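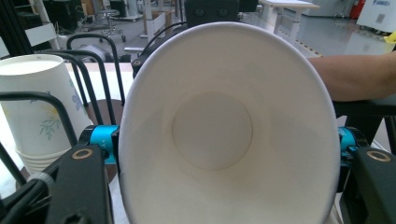 The Udus paper cup is for coffee, tea, soup if you must, and the fourth birthday party this June at which half the guests will put one down and take another. It comes two ways, Plain and Meadow. Plain is white all the way through, with a smooth matte inside and a flat round bottom, and a faint tan line where the base meets the wall. Meadow has small blue-purple flowers and green leafy sprigs on the outside, for customers who feel a plain cup says too little about them. Both stack, and both hold the same drink.

Size: 8 oz
Sleeve: 40 cups
Item no. Plain: 538
Item no. Meadow: 888
Lids: sold separately, under Pavard lids

Good for hot and cold drinks. Not for the microwave, the oven or the dishwasher, though we get a letter every so often from someone who has tried all of them. Keep the sleeve closed and somewhere dry. A cup left on the windowsill with yesterday's coffee in it will go soft, and we don't refund those.

Mixed sleeves are not available. We used to pack them, and the Meadow always went first.

Made for Nirkamari by Aydoğan. Orders placed before 2 p.m. leave the same afternoon. Unopened sleeves can be returned, opened ones are yours.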